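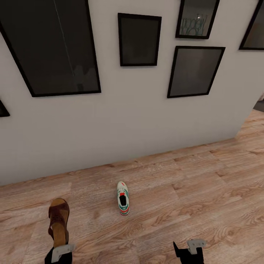 Framing and hanging: frequently asked questions
Lulano Framing, workshop and online shop

Orders and prices

Can I order a frame online without visiting you?
Yes. Measure the artwork itself, not the old frame, and enter the width and height in millimetres. If you are between sizes, enter the exact figure. We cut every frame to order, so odd sizes cost the same per length as standard ones.

How long will my order take?
Most frames leave the workshop in 3 weeks. Orders placed in November may take longer, and we will email you if yours does. Box frames for shirts, medals and other thick items are made separately and have their own delivery date on the order form.

Is there a minimum charge?
No. Delivery within the mainland is free on orders over £145. Below that, the cost depends on the size of the parcel and is shown before you pay.

Can you use a frame I already own?
Usually. Bring it in or send us photos of the front, back and corners. We can replace glass, mounts and backing boards, and we can often tighten loose corners. We don't repair gilding.

Glass and mounts

What is the difference between your types of glazing?
Standard glass is the cheapest and is fine for most prints. Acrylic is lighter and safer for large frames, stairs and children's rooms, but it scratches easily. Low-reflection glass costs the most. It makes a clear difference with dark pictures, which can otherwise act like a mirror when there is a window or a lamp opposite.

Will the glass stop my picture from fading?
It will slow fading down. Even UV glass can't stop it completely, so keep watercolours, old photographs and anything signed in felt pen out of direct sun.

Do I need a mount?
For work on paper we suggest one, as it keeps the paper away from the glass. Photographs in particular can stick if they are pressed against it. Canvas doesn't need a mount or glass.

Which range should I choose?
Barta is a plain, flat moulding in black, white or natural oak. Rerkomari is deeper and rounded, and suits larger pictures. Both come with the same glass and backing. The Plusuvent range has been discontinued, but we still have short lengths of it, enough for small frames. Ask before ordering if you need to match one.

Hanging

How high should I hang a picture?
A common rule is to put the centre of the picture at eye level for a standing adult. Over a sofa or a sideboard, go lower so the picture and the furniture look as if they belong together.

How do I plan a group of frames?
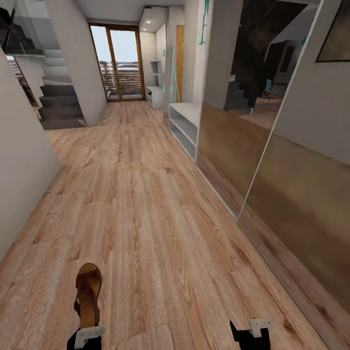 Lay everything out on the floor first and move the frames until you like the spacing. Start with the largest and work outwards. Then cut a piece of paper to the size of each frame, mark where the hook falls, and tape the papers to the wall before you drill.

How many hooks does each frame need?
Small frames need one. For anything wide or heavy, use 2 hooks set apart, which also keeps the frame from tipping to one side. Check the weight limit on the hook packet.

What about plasterboard walls?
Use a proper plasterboard fixing, or find a stud. Ordinary picture pins will hold a light frame only.

Returns

What if my frame arrives damaged?
Keep the packaging, take a photo of the damage and email us within 3 days of delivery. We will remake the frame or refund you.

Can I return a frame I don't like?
Cut-to-size frames can't be returned unless they are faulty. Moulding samples are available from the shop page, and we recommend ordering one if you are unsure of the colour.

Page last updated November 27, 2019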